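The Slow Business of Closing a Box

Putting a lid on a box is a job most people stop noticing by the age of five. At Nutlow, a packing contractor that handles small boxed goods for other companies, it takes up a good part of every shift. Workers open boxes, place the contents, close them and pass them down the bench. The company would like a machine to take some of that over, and has been talking to Mridha, a small robotics lab, to find out how far off that is.

Kasun Akanda runs the trials at Mridha. He asked for dull jobs on purpose. A welding robot repeats one path all day, but a packing bench is never laid out the same way twice. The lid sits crooked. The tray has slid a little since the last one.

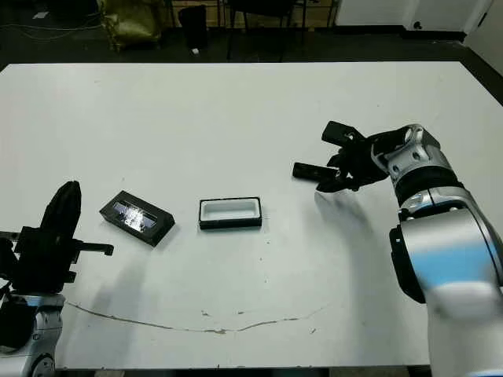
Akanda breaks the work into small pieces: find the part, reach it, grip it, move it, let go. His team scores each piece separately. Finding parts used to be the weak point and now mostly isn't. In a March test, the software picked out the right part in 98 percent of attempts. Finishing the whole job without help was a different matter, and he would not put a number on it yet.

Grip is where the time goes. A person feels a thin edge start to slip and squeezes harder without thinking. A machine has to measure that slip, or guess at it from what its cameras see. Squeeze too hard and the box bends. Too soft and it stays on the table.
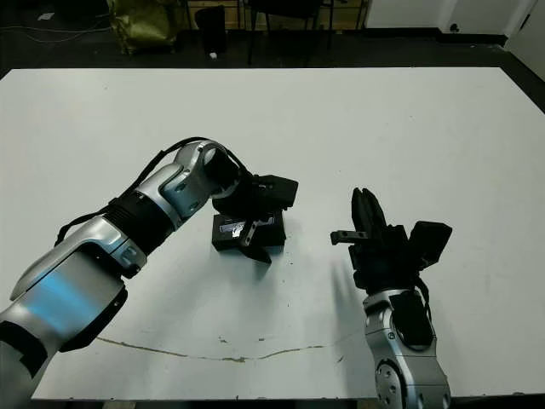
What the shop floor needs

Vasanthi Patwary supervises the benches at Nutlow and has seen two earlier systems come and go. The first, from a supplier called Sonex, was fast as long as every box arrived square. The second lasted 11 weeks. She says her best packers can get through roughly 1000 boxes in a shift, and she doesn't expect a robot to match that. She wants one that can run slowly overnight and leave her a usable stack by 6 a.m.

"If I have to stand next to it, I may as well pack the boxes," she says.

Shiny wrapping is another item on her list. Reflections can confuse a camera about where a surface begins, and plenty of what Nutlow packs is wrapped in something glossy.
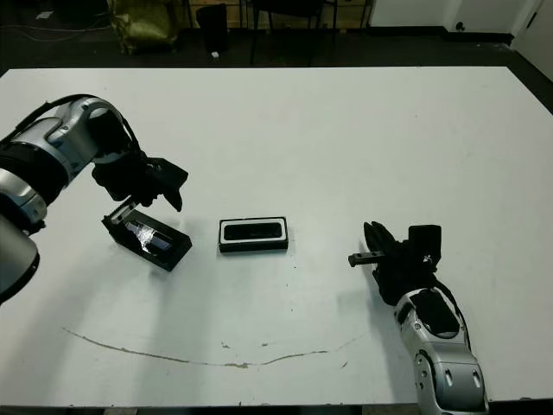
Homes are further away. Cullau, which rents out cleaning equipment, has looked at the same kind of two-armed machine for tidying and folding, and has put the idea on hold. A kitchen drawer holds more odd shapes than a whole packing line, and people at home will not put up with much breakage.

Akanda thinks the bench work will come first – one product at a time, with a person nearby to sort out the jams. Patwary has agreed to another trial, on a single bench, with the plainest box they have.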